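Hair dryer storage

Hair dryer storage covers the ways in which a hand-held hair dryer, its cord and its attachments are put away between uses. The usual methods are the drawer, the wall hook, the rigid holster and the cloth bag. The subject is closely tied to cord care, as most domestic dryers have a fixed cord that can't be replaced by the owner.

Background

Early home dryers were heavy and were commonly kept in the carton they were sold in. Smaller models with a cylindrical barrel and folding handle made drawer and bag storage practical. Cloth bags with a drawstring came into common use through hotels, where a bag on a hook kept the dryer visible to guests and off the counter. The Altonholm household survey, which took in 3,193 homes, found the bathroom drawer to be the most common place, followed by the bedroom cupboard. Nearly 24 per cent of homes in the survey had no fixed place for the dryer.

Storage cloths and bags

A storage cloth may be a sewn bag or a plain piece of fabric folded around the dryer. Dark colours are preferred, as they hide dust and hair product. Woven cotton is the usual choice for bags that are washed often. Synthetic fabric is lighter and takes less room in a suitcase, but may soften or mark if it touches a nozzle that is still hot. A bunched cloth is normally shaken out and laid flat before the dryer is placed on it, so that the fabric does not catch in the rear grille. 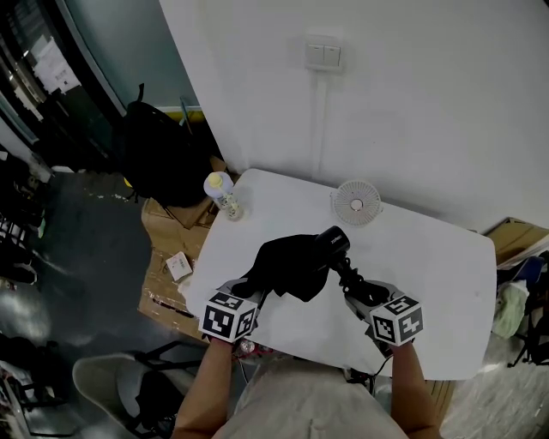
Cord handling

The point where the cord enters the handle is the part most likely to fail. Wrapping the cord tightly around the handle bends it sharply at this point and can break the inner wires over time. The preferred method is a loose coil, laid beside the dryer or held with a soft tie. The Caneo pattern, named after a line of travel bags, uses a coil 8 cm or more across, with the plug on the outside. The Camargo pattern folds the cord back and forth in flat lengths and is used where the bag is narrow.

Cords are checked for cracks, flat spots and stiff sections before being put away. A damaged cord is a reason to take the dryer out of use.

Work surface

Packing is done on a clear, level surface large enough for the cloth to be opened fully. A light-coloured table makes a dark cloth and cord easier to tell apart from the surface. Drinks are kept well back from the dryer, and any spill is wiped up before the cloth is laid down. Small appliances with their own grilles, such as desk fans, are stored separately, as their guards can bend under the weight of a dryer in a shared bag.
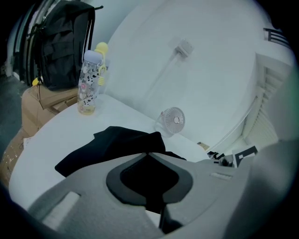
Can a hair dryer be put in its bag straight after use?

It should be left to cool first, with the nozzle clear of any fabric. Many models have a cool setting that shortens the wait. The barrel should feel no warmer than the room before the cloth is closed over it.

Care of the cloth

Lint collects inside the bag and can be drawn into the rear filter the next time the dryer is switched on. The bag is turned inside out, brushed along the seams and washed at a low heat. It must be fully dry before use. In the Komermont care guide, a bag in regular use is replaced after 100 washes, or sooner if the weave has thinned or the drawstring channel has opened.

See also

Cord tie
Appliance holster
Travel packing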